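Polten Fragrance Exchange
Frequently Asked Questions
Last revised 17 Apr 2023

What is the Fragrance Exchange?
The Exchange is a members' service operated by Polten from its Stisthorpe office. Members may buy, sell and trade full or partly used bottles of perfume, cologne and body spray. Decanted samples are accepted under separate terms.

Who may join?
Membership is open to adults with a mailing address in the continental United States. Applications are reviewed in the order received. The Exchange currently has 3,000 members.

How are bottles checked before resale?
Each bottle is compared with the seller's listing for fill level, batch code and condition of the sprayer. The scent itself is tested on a paper strip. Bottles that do not match their listing are returned at the seller's expense.

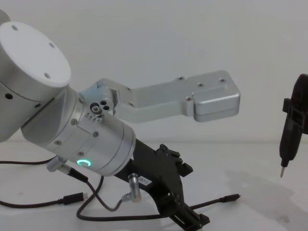

Malsha Navaratnam wrote to ask whether a missing box lowers the price of a bottle, and added that her Amarasinghe cologne had sold for less than she expected. A missing box does affect the suggested price, and the seller should state in the listing that the box is not included. Sellers remain free to set their own figure within the published range.

Can a fragrance spoil?
Yes. Heat and direct sunlight change the scent over time, and citrus notes tend to fade first. A darker color does not by itself mean that a fragrance has turned, as those with a high vanilla content often darken with age. Bottles with a sour or metallic opening are declined.

How should I pack a bottle for mailing?
Tape the cap in place, seal the bottle in a plastic bag and surround it with at least 2 inches of padding on every side. Alcohol-based fragrance is subject to carrier restrictions, and the label supplied by the Exchange must be used. Members may not substitute air service.

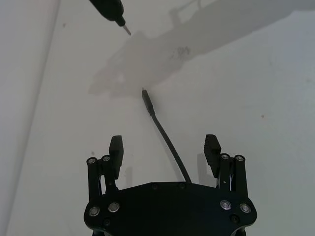

Cable on a white tabletop, handheld tool above it.

How many bottles may I list at one time?
Members may hold six active listings. Members who have completed 500 sales may request a higher limit in writing.

May I return a fragrance because I do not like it?
No. Returns are accepted only where the item differs from its listing. Members who are unsure of a scent are advised to order a sample first. Vovutmont samples are sold singly, and their cost is not credited toward a later purchase.

Are discontinued fragrances priced differently?
They are. The price range for discontinued items is reviewed each April and posted on the members' page. Reformulated versions must be listed as such, even where the name on the bottle is unchanged.

Whom do I contact about a disputed sale?
Disputes should be addressed to Rezaul Kodikara, Member Services, at the Stisthorpe office. Please include the listing number and the name of the other member. Payment is held until the matter is closed.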